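Gakley Community Help > Work and Jobs > Automation at work

Robot arms on the drinks prep line, what happens to our hours?

Posted by Melina Lazaridis

I work prep at a catering kitchen that sends out boxed lunches and drinks, about 300 orders on a normal weekday. There are 7 of us on the shift. Management is trying out a two-arm table for the drinks end, which means cups and cans set out and sorted before they go in the boxes. Up to now that has been my station along with one other person.
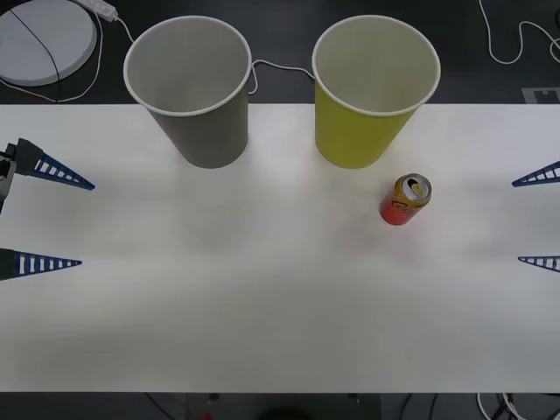

Our supervisor told us the plan is for the table to take over drinks in November and for the two of us to "move into a support role." I asked what that meant and got a one-page handout that mostly talks about wrist strain. Nothing on hours, nothing on pay grade. I'm not against the thing. My wrists do hurt by Friday. But I would like to know what people in other places were told and what they got. Did your hours change? Did you have to learn to run it? Is there something I should ask for in writing before it starts?

We are not union. I have been there four years if that matters.

Yiğit Ertürk

They always say support role. Start looking now, that's my advice.

Kidus Tesfamariam

I would not quit over a trial. We went through this at Drondel, where I was on the packing side, and most of us are still there. The job did change, though, and some of it was better than other parts.

Hours stayed the same for the first year. What changed was when you were busy. Before, the work was steady. After, you had long stretches of watching and refilling, then a rush whenever the arms stopped and everything had to be done by hand until they were going again. In the first month we had 49 stops on one table. Each one was put in a log, and the person on the station was expected to clear it and write it up. That was new work and it wasn't in anybody's job description.
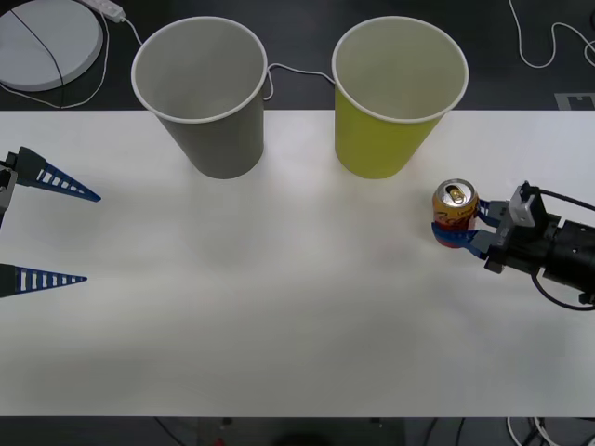

Budapest, 27 Aug 2026

Adding to my answer now that I'm back from a work trip and have my old paperwork open. These are the things I would ask for in writing:

Who clears a stop, and whether that person gets trained on paid time. We got two paid days, but only after Ilona Szekeres on our shift asked for them.

Whether the order target goes up. Ours went to 700 a day with the same number of people, and that bothered us more than the arms did.

Whether your pay grade follows your old title or the new one. Get the new title before it starts.

Who you call when it stops on an evening shift. If the answer is the supplier's office hours, you will be doing it by hand.

On wrists, mine did get better. My feet got worse from standing in one place, so ask for a mat too.

Ákos Balogh

Agree with the list. One thing to add, keep your own notes during the trial with dates and how long you spent doing the work by hand. When they sat down to set staffing at our place the only numbers in the room were the supplier's.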